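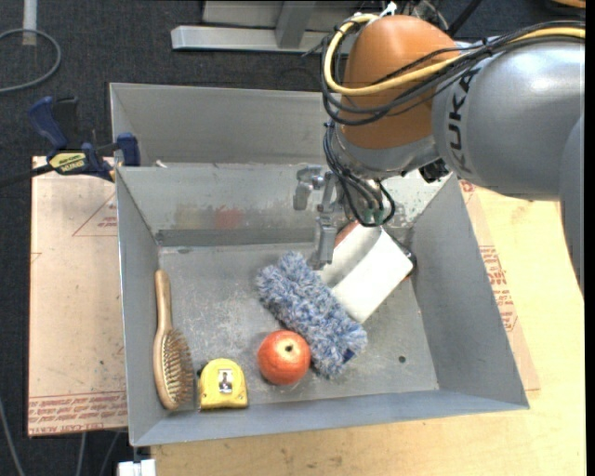 BENCHES AND BINS / MONTHLY CHECK

Metal sorting bin, main bench
Checked 2026-03-07 by Lucrezia Caputo. Next one goes to Usa Sangkhawat.

Hi all, same list as last time, with my notes after each line. I've written more than will fit on the wall copy, so read it here (Usa, you asked for more detail and now you're getting it!).

1. Bin sits flat and doesn't rock
OK. I leaned on each corner in turn and it stayed put. Part of it rests on the wood tabletop, so please look at the tabletop too when you do yours. I ran my hand along the wood and didn't pick up any splinters.

2. Rim and corners free of sharp edges
OK, gloves on for this one please. There's a tiny white scrap near the back rim, over toward the left corner. Paper, plastic, I don't know. Pick it off when you wipe down.

3. Floor of bin
OK with a comment. It's pretty scuffed, lots of pale scratches and some cloudy stains, but I couldn't catch a fingernail on any of it. The small round hole at the lower right has a clean edge. Keep checking that one, small screws love it.

4. Inside walls clean
Needs work. Two faint smudges on the back wall, one yellowish and one a soft red. I tried a damp cloth and got nowhere, so next time I'd like to try the Trumis cleaner, the mild one. Wipe it off with plain water after, it smells strong in a closed room.

5. No food in with household items
Fail, and I'm a little grumpy about it. A round red fruit, looks like an apple, right up against the blue-and-white duster. If it's your snack, it goes on the shelf by the door! If it's meant for sorting, put it in a bag first. Dusters shed, and I don't want fluff on anything people might eat.

6. Brushes and dusters
OK. The hairbrush is along the left wall with the handle to the back, which I like, you can grab it without getting a palm full of bristles. Handle is smooth, no cracks that I could feel. Duster is fluffy and still has its navy tag on. Leave the tag alone.

7. Measuring tools
OK. The yellow tape measure has its label and the case feels solid. I pulled out the blade and let it back in slowly, and the lock held. Please don't let it snap back, I've had my thumb under one and I still remember it.

8. Nothing buried or stacked
Needs work. There's something black sticking out from under the folded white boxy thing on the right side, close to the wall. Lift the top item before you reach under it. I'd like everything lying where you can see all of it.

9. Weight
OK. Well under the limit on the card, and two people for any move, even a short one.

To do before the August deep clean: smudges, scrap, fruit. I've put in for 6 pairs of the Kurnex gloves, medium, and if you need large, tell me this week.

L.C.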